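Whiteboard Handling at the Indeder Bench: Data Card and README

Two arms, one table, and the jobs our packing staff were happiest to hand over 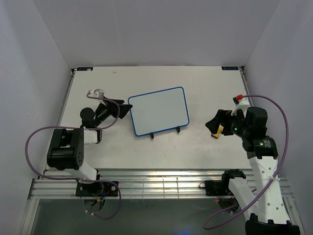 The two-arm cell with a small whiteboard on the table, left gripper at the blue border, right gripper around a yellow-and-black object.

Version date: 2020-05-20
Maintained by: the bench team at Caleck
Contact: open an issue in the tracker, we read all of them

What's in here

Recordings of a two-arm cell handling small office and classroom goods at the Caleck returns centre, plus the notes our staff kept while the cell was being worked into their day. The first release has 1000 episodes. 700 of them involve small whiteboards, which come back to us in huge numbers every February once the schools have settled in. The rest cover clips, markers, folders and a few odds and ends we threw in out of curiosity.

We're putting the staff notes in the same package as the robot data because we think they belong together. If you only want the joint states, grab those and skip the notes folder, but do have a read if you've got a spare half hour. There's some great stuff in there!

The job before the cell

A returned whiteboard has to be laid flat, turned to a standard angle, checked on the face and along the border, wiped if needed, and matched with its clips and pen. A person on the Engelhardt line did this standing up, bench after bench, for a full shift. It's fiddly work and it's hard on the wrists. Grading the board takes judgement and people quite liked that part. Turning and squaring it up was the bit they complained about, and so that's where we started.

What changed for the people on the line

16 staff took part. All of them kept their hours and their pay grade, and that was agreed in writing before the first arm was bolted down.

- Grading is still done by people. The cell lays a board out and a grader makes the call from a seated station.
- Four staff trained as cell operators. They restart episodes, tidy cables, reset the table and label failures.
- Breaks moved. The old line stopped all at once, and now the seated stations swap in pairs. Some people miss the shared morning tea and said so in the notes. We've since brought it back twice a week.
- The noise is different. There's less banging of boards on benches and more motor hum, and opinions are split on which is worse.
- Operators asked for a say in what gets automated next and they've got one. The wiping step was their pick.

Setup

Two arms face each other across a white rectangular table between plain walls, with a gripper on each. Cables run along the outside of the arms and are held with ties. Please check the ties at the start of every shift. The control software is Unance, in our own branch, and the config files are in the setup folder.

Folder layout

episodes/ one folder per episode, with joint states, gripper states and video
labels/ outcome, failure type, operator comment
notes/ staff notes, names removed, shared with consent
setup/ config files, table measurements, reset checklist

Labels

Every episode is marked done, partly done or stopped. Stopped means an operator stepped in, whatever the reason. 58 episodes have a second label from another operator where the first one wasn't sure, and we've kept both so you can see where people disagreed. Comments are as typed, spelling and all.

Known gaps

Blank boards are far more common than written-on ones. Lighting hardly varies. Thin objects lying flat are under-represented, and boards with a bent border were pulled out by hand before reaching the table. The notes come from day shift only, which we'd love to fix, as the night crew have their own way of doing nearly everything.

Please don't use the timing fields to set work rates for people. They record how long the arms took while operators were still learning the cell, and staff shared their notes on the understanding that nothing here would be used that way.

Coming next

Wiping episodes, night shift notes, and a second table at the Indeder site with a lower front edge for seated operators. If you've done something similar in your own workplace, get in touch through the tracker. We'd especially like to hear how you handled breaks.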